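Last updated: August

From: Siham Tawfik
To: kitchen-automation list
Subject: Re: Re: bench clearing trial, what changes for prep staff

Nawal Bouzid wrote:
> We have read the Flillard summary and I still can't tell what my people
> will be doing at the end of it. The summary says the arm takes over bench
> clearing between orders. It does not say who sets the bench up, who
> watches the arm, or whether the morning prep roster stays at its current
> length. Could someone who has worked on the simulation answer in plain
> terms? I have to post the new roster before the end of the month.

Nawal, I'll answer in the order you asked.

Current status first. All work to date is in simulation. The model has a stone-pattern counter, a fixed arm on a pedestal beside it, and a two-finger gripper. Ayman Kabbaj has logged 1036 simulated runs against the Jamine layout. Of those, 239 ended in an operator stop, most of them on approach, before the fingers had closed on anything.

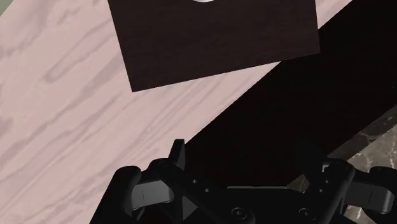 The stops matter to your roster because every one of them would be a call to a person on the floor. At the present rate I would not plan on fewer staff. I would plan on the same staff with a different split of tasks. Clearing is currently charged at 70 minutes per shift across the prep team. If the arm takes the rigid items, part of that time comes back, and part of it goes straight into setup and into answering stops.

Setup stays with your team. The arm's reach is limited by where the pedestal sits, so utensils have to be left inside the marked area and food kept toward the far end. Staff who now put a spatula down wherever there is room will need to change that habit. It is a small change, but it was left out of the Flillard summary and it should go in the training notes.

Supervision is the open item. Clallex proposed one attendant for 2 cells. Siham Bennani objected on the grounds that an attendant who is also plating can't reach the stop button in time, and I agree with her. My recommendation is one attendant per cell for the trial, at the existing prep rate or better, with the role rotated through the shift so that it doesn't settle on whoever is newest. 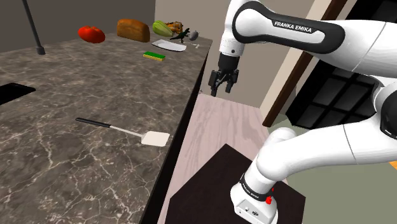

Will anyone's hours be cut when the trial starts?

Hours stay as posted for the length of the trial, and any change after that has to go through the usual roster consultation with your team.

Two further points. The stop log records the time and the cell only. It does not record who pressed the button, and I have asked Ezzat to put that in writing, as the prep staff asked about it at the last briefing. Second, grease and crumbs are not modelled. Wiping down remains a manual job under the current cleaning procedure, with the arm parked and locked out.

Nawal Zerouali has the draft task split and can send it to you directly. Please mark it up before you post the roster. The lockout steps on the second page still carry the old cell numbering, so ignore those until I have corrected them.

Siham Tawfik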